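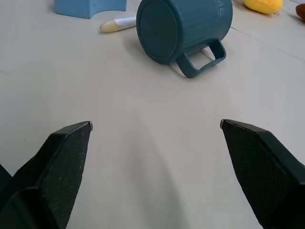 Cumar on the table: a gallery from the Flanditz bench

We've spent since June teaching a two-finger gripper to pick things up using mostly what its own wrist camera sees, and I have wanted to put up a gallery page for ages. The method is called Cumar (Kyung-tae Yook picked the name, ask him). The short version: the arm looks first, makes a quick guess at where the fingers could close, then moves a little and looks again before it commits. That second look is the whole trick, and I still get a kick out of watching it!

Our training set is 1136 grasps, all done by hand with the arm in teleop. Hường Lã recorded 800 of those herself, which explains why the policy has picked up her habit of coming in slightly from the left. For testing we used 200 fresh layouts that the model had never seen, with mugs, blocks, toy food and soft toys mixed together on a pale tabletop.

Mug on its side, fingers wide open. Tipped mugs are my favorite test. An upright mug gives you a rim and a handle you can plan for, but tip it over and the handle can point anywhere. In the teal one's case it points down and to the right, toward the table, with a clear opening through the loop. There's ribbing along the body too, and a neighbor partly hidden behind the mug, so a grasp planned from one view has plenty to get wrong.

The older version of our code took one look and went for the biggest thing in view. Cumar scores handle grasps and body grasps separately and lets the second look settle it. We tried up to 7 looks per grasp, and everything past the second mostly made the arm slow.

Still on the list: shadows. The gripper throws a soft gray one right across the table where it wants to work, and Jamie Pilkington is training a version with the shadows randomized. Table seams are next after that. More when we have it, and the write-up goes on the Iddale page as soon as the plots are fixed.

Comments (3)

Oskari Laaksonen: Love the two-look idea. Do you keep the fingers fully open for both looks, or do they start closing in between?

Jamie Pilkington: Fully open for both. We tried closing early and the tips covered up too much of the object.

Kauko Ahonen: Please do clear cups next. We gave up on them at Arai and I'd love to see somebody else suffer.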